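4.2 Carrying parts along the aisle

Of all the chores we looked at, fetching and carrying gave us the most hope. The Wulovham site has wide, smooth floors and painted lines, and a great deal of the working day there goes on moving small things from a rack to a bench. If a machine can be useful anywhere on a shop floor yet, it ought to be here!

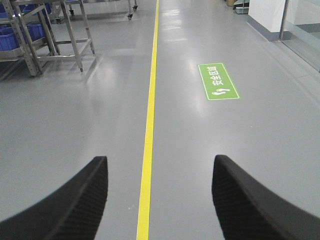 Figure 3. The aisle at floor level, with the yellow dividing line, the green walkway sticker and racking to the left. Gripper open.

Pirjo Savolainen, reading an early draft, objected that a tidy aisle proves very little, and that the real test of any helper is the day when somebody leaves a pallet in the way. We take the point gladly. Of the 491 carrying runs logged in March, 58 ended with a person stepping in, and most of those began with something left where it had not been the day before.

The rest are a pleasure to report. The Trenovik planner found its own way back to the line after small detours, and it did so without any new training between shifts. Holding on to the load was the part we had feared most - hard, shiny parts slip, and soft ones give under the fingers - so we gave grasping a trial of its own, with 224 lifts.

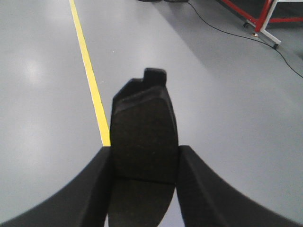

Grip force was set once at the start of each lift and then left alone. This is a crude rule, and a person carrying the same part would adjust without thinking, but it kept the control loop simple and made failures easy to trace. We also ran the trial at 2 speeds. The slower one is still well short of a brisk human walk, and closing that gap is the work we are keenest to begin. Section 4.3 turns to wiping and sweeping, where the results are much more mixed.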